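**August, bench notes: adhesive trials for felt-to-board lamination, Trultdale order**

Started 7:40 a.m. Humidity in the shop higher than I'd like, dehumidifier on overnight and still not where it should be. Noting it because the water-based samples went down under the same conditions in July and we blamed the glue.

Purpose: pick one adhesive for the acoustic panels. Wool-blend felt on MDF, and the Trultdale drawing calls for wrapped edges with no visible line at the corner. Current stock is the Eseo spray contact. The alternate is McIver water-based, applied with a short-nap roller.

Samples cut from the same sheet, grain direction marked on the back in pencil. Job number 2927 on all of them. 4 pieces per adhesive, 3 for peel and 1 held back for the heat cabinet.

Eseo spray
- Both faces sprayed, crossing passes, left until it stopped transferring to a knuckle.
- Grab is immediate. No repositioning. One piece went down crooked and had to be scrapped and recut.
- Edges wrap well on the straight runs. Outside corners lift unless clamped with the radius block.
- Some strike-through on the lighter felt where I overlapped passes. Shows as a darker, stiffer patch when you drag a thumb over it.

McIver water-based
- Board face only, rolled thin.
- Plenty of open time. Could slide the felt and square it to the pencil line.
- Needs weight. Used the steel plate plus two sandbags, which is fine for a sample and a nuisance for a full panel.
- No strike-through on any of them.
- Corners: better than the spray once set, worse before. They want to spring back, so tape them.

Peel, by hand with the spring scale, pulled back on itself. Spray samples failed in the felt, fibers left on the board the whole way. Water-based failed in the felt on two and in the glue line on the third, starting from the corner nearest the end I rolled last. I think that end was starved. Roller was nearly dry and I should have reloaded.

Heat cabinet pieces went in at 11:15. Leave for 8 hours, then check edges before anything else. Don't peel them until they're back at room temperature. Last time we peeled one early and the result meant nothing.

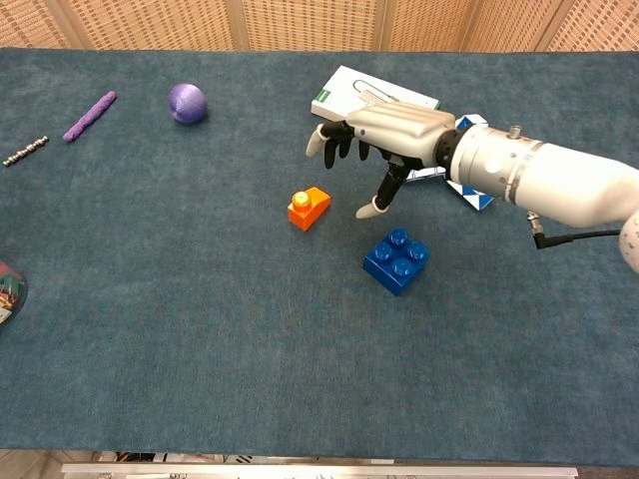 Nap direction needs to go on the cut list. Two of the samples were flipped relative to each other and under the window they look like different dye lots. Same roll, same color. On a wall of panels that would be a return. Suggest an arrow in chalk on the back of every blank, pointing to the top of the installed panel, and the same arrow on the MDF.

Vistano quoted a pre-laminated board that would skip all of this, but their felt is thinner than the drawing allows and the edge would have to be banded. Leaving the quote in the folder anyway.

To do:
- Repeat the third water-based peel with a properly loaded roller.
- Try a narrow bead of spray on the wrap only, water-based on the face. Check that they tolerate each other at the overlap.
- Make a second radius block. The first has a dent and it prints through.
- Order roller sleeves, short nap.
- Read the heat cabinet pieces at 7:15 p.m. and write the result on the sample backs.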